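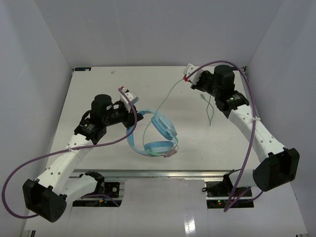

Brornis Robotics Club forum > Projects > Two-arm bench > Headphone cable task, where we've got to

wobblyservo
Posting this before Saturday so we don't spend the first hour arguing from memory like last time. The task as entered for the Tandel Cup: headphones on the table, cable all over the place, two arms, tidy it up. Cable coiled, coil next to the headband, both grippers clear at the end. We get 4 minutes per run and the best 2 runs count.

Current state is that the right arm holds the cable end in the red clip and lifts, and the left arm is meant to come in and free the bit that's wrapped round the headband. "Meant to" is carrying a lot of weight there. Of 20 tries on Thursday night, 8 came off the headband cleanly. The rest ended in what I'd call a negotiation.

Ideas please. Sensible ones first.

pinkjack
Eight is better than I remembered. I'd have said four and a sulk.

My view hasn't changed: the right arm lifts too early. Once the cable's off the table it swings, and then the left arm is trying to pinch something that has moved since it last looked. Leave the slack on the table, free the headband end first, lift after.

dropped_a_washer
Disagree. I drove the left arm for most of Thursday and with the slack down you can't tell which strand is on top. Light green on a white board, my eyes were going. With the right arm up and back near the wall you at least get one clean diagonal to follow. I'd take a bit of swing over guessing.

pinkjack
You'd take the swing because you like chasing it.

dropped_a_washer
I contain multitudes.

wobblyservo
Can we try both and write the numbers down? On paper, in the folder, with a pen. The whiteboard got wiped and now all we know about June is "BETTER??" in red.

teabreak_override
New member, sorry if this has been covered. Why not pick up the headphones instead of the cable? Left gripper takes the headband, right gripper keeps hold of the end, pull apart gently, and the wrap falls off by itself.

wobblyservo
Covered, but not well. We tried it on Özkan, the old single arm, and it dragged the lot across the table and off the front. With two arms it might be worth another go. The trouble is the headband is wide and padded and those fingers are pointy. They hold it nicely until you tilt, and then they don't.

pinkjack
Also the rules say the headphones have to finish flat inside the square. Every time you lift them you have to put them down again, and we're not good at putting things down.

teabreak_override
Could you put something grippy on the fingers?

dropped_a_washer
Gonder team did that last year. Rubber sleeves. Held the headband beautifully and then wouldn't let go of the cable. They spent half a run shaking it like a wet dog. I laughed a lot, then we came below them.

wobblyservo
Second thing, our own cables. The purple ones. They've got zip ties on the long links now, which has helped, but on the left arm the loop still goes miles out to the side before it comes back under the base. I'd like it shorter. If anyone's thinking of moving a zip tie, move the arm through its full reach by hand FIRST. With the power off. You know who you are.

dropped_a_washer
It was one connector.

wobblyservo
It was my connector.

pinkjack
Leave the left loop alone, it's fine. It's out of the work area. Shorten it and the wrist will run out of cable when it turns to reach the back. I'd sooner have it looking daft than pulling tight.

wobblyservo
It does look daft. All right, it stays until after the Cup.

teabreak_override
Can I have a go at driving on Saturday or is there a queue?

wobblyservo
There's a queue and you're now in it. Right arm first, everyone starts on the right arm. Your job is to hold the end and not get excited.

teabreak_override
I can do that.

pinkjack
That's what we all said.

wobblyservo
Plan for Saturday then. Doors at 10. First block, lift early, washer on the left arm. Second block, slack on the table, pinkjack on the left arm. Same starting tangle for each, near as we can lay it, same loop in the headband, pink plug down by the bottom edge. teabreak has the right arm for one of the two, and whoever isn't driving keeps the tally. If there's time after that we'll try the headband lift.

dropped_a_washer
What if mine wins?

pinkjack
Then we'll check the tally.

dropped_a_washer
Fine. Who's bringing the pen?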